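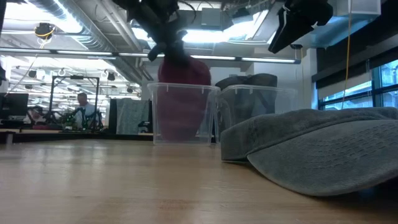

clearwall_m
Perception developer, Nalik bench team
Posted March 26, 2024 in Firnano Help > Perception > Grasp planning

Grasp planner picks points through the wall of a clear bin

We sort fabric items between two clear plastic bins that stand next to each other on a wood table. Grippers come in from above. The planner is Firnano with the stock cloth segmentation model, and the input is a fixed RGB-D camera looking across the table.

The trouble is that the color image shows the fabric through the side of the bin. The mask then covers the whole item, including the part low down behind the plastic. The planner scores grasp points over the full mask, and quite often the best one is on the low part. From there it plans a straight approach that goes through the wall. The collision checker stops it most of the time but not always, because the depth image has holes where the plastic is and the wall isn't in the map.

Dark gray cloth is worse than maroon. I get even less depth on it.

What I have tried:
Raising the depth confidence cutoff. The bad points went away and so did most of the good ones.
Filling the depth holes from neighboring pixels. It puts the wall in the wrong place.
Setting the map padding to 5 cm. Now the planner refuses anything near the rim.

Out of 826 logged plans, the bad ones are nearly all on the lower half of the item. Is there a setting for this or do I need a different model?

2 replies

tablefour
Member

Have you tried a different camera? Clear plastic is hard for depth cameras in general. We went to opaque bins and it fixed everything for us. Might be cheaper than your time.

uddin_line_dev
Controls and planning, Uddin
Marked as accepted

You don't need a different model. The mask is doing what it was trained to do, which is find all the cloth it can see. The missing piece is that the planner doesn't know where the bin is.

Add the bins to the planning scene as fixed objects and don't try to sense them. Measure one, make a box with four thin walls, a floor and no top, and load it twice with the two table positions. If your bins flare at the rim like ours do, make the walls follow the flare, or you will clip the top edge on the way out. Then set the padding back to 1 cm or less.

Next, filter the grasp points before scoring. Cast a ray straight up from each point. If it hits a wall or other cloth before it clears the rim, drop the point. In Firnano that goes in the candidate_filter hook, so the scoring code stays as it is. Expect to lose a lot of candidates. A mound of cloth has plenty of usable points on top.

Last, use the wrist camera for the held check and leave the fixed camera out of it. Up close, with the fingers always at the same place in the image, you can crop to the region between and just above them.

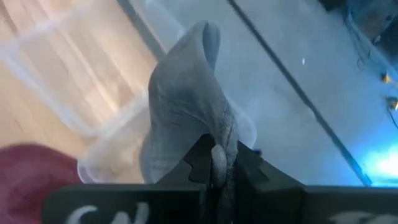 Photo credit: Donusness project, wrist camera view

With a view like that the cloth has sharp knit texture and the container is only soft blurred outlines, so a plain sharpness threshold separates them well enough. We compare the crop against a stored image of the gripper with nothing in it. Watch out for gray cloth on a gray background. A color difference alone will give you false negatives there, so use texture as well.

Run the check again after the lift. Knit items can slide a little.

clearwall_m

Thanks. Bin models are in and the approach paths now come down from the top. The ray filter needed a small margin at the rim. I had the bin frame rotated by 90 degrees at first, so if anybody copies this, draw the model over the camera image before you run the arms.

Still working on the wrist check. I will post the threshold in April if it holds up on the dark gray pieces.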